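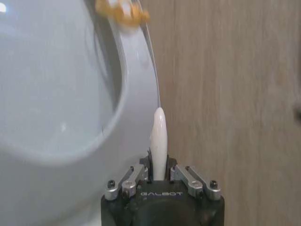 Toilet cistern refills for a few seconds every half hour – seal or fill valve?

Last updated 24 April 2021

Hodžić

Close-coupled toilet, dual flush, bottom-entry fill valve. With no one using it, the cistern tops itself up for a few seconds roughly twice an hour. There is no water on the floor and the braided hose is dry along its full length. I've already turned the float down one notch, so the water now sits well below the top of the overflow tube. That made no difference to the refilling.

I put food colouring in the cistern last night and left it. In the morning there was a faint blue streak at the back of the bowl. Does that settle it as the outlet seal, or can a fill valve do the same thing? I'd like to buy one part, not both. The house is on mains pressure and the meter is shared with the unit behind us, so I can't easily use it to measure the loss.

Tamsin Hapeta

Colour in the bowl means water is leaving by the outlet. A faulty fill valve on its own gives a different result: it lets water past continuously, the level climbs to the overflow and you hear a thin, steady trickle. Yours drops, then refills in short bursts, and the level is below the overflow. That is the outlet side.

There are two places on the outlet side where it can leak. The first is the flat rubber washer on the bottom of the flush valve. The second is the seat it closes against. Check them in this order:

Shut the isolating tap and flush. Sponge out what is left. Turn the flush valve body a quarter turn anticlockwise and lift it out. Some older ones have a clip on each side instead, so look before you force it.

Peel the washer off and bend it between your fingers. If it leaves black on your skin, or has a groove worn into it where it meets the seat, replace it. Take the old one to the shop, as the outside diameter and the hole both matter and there are a lot of near matches.

Run a fingertip around the seat. Scale feels like fine sand. Take it off with white vinegar on a cloth and a plastic scourer. Don't use a blade or wet-and-dry paper on a plastic seat – a scratch you can barely see will leak for good.

Refit the washer dry. Grease makes some rubbers swell. If there is a raised lip on one face, copy the way the old one was sitting.

Mark the water level on the inside of the cistern with a pencil, leave the tap shut for two hours, and look again. If the water is still on the mark, you're finished. If it has dropped, the seat is probably cracked and you'll need the whole flush valve. On a close-coupled suite you may have to unbolt the cistern for that, depending on how the base is held in.

Fodel

Just replace everything, the kits are cheap. I had the same noise and it was the fill valve.

Ollach

Before you buy anything, check the button linkage. If the rod is set too long, the half-flush button holds the valve slightly off its seat and you get exactly this. Take the lid off, leave the buttons disconnected overnight and repeat the colour test. If the bowl stays clear, shorten the rod by a turn or two. Mine started after someone put the lid back on slightly crooked.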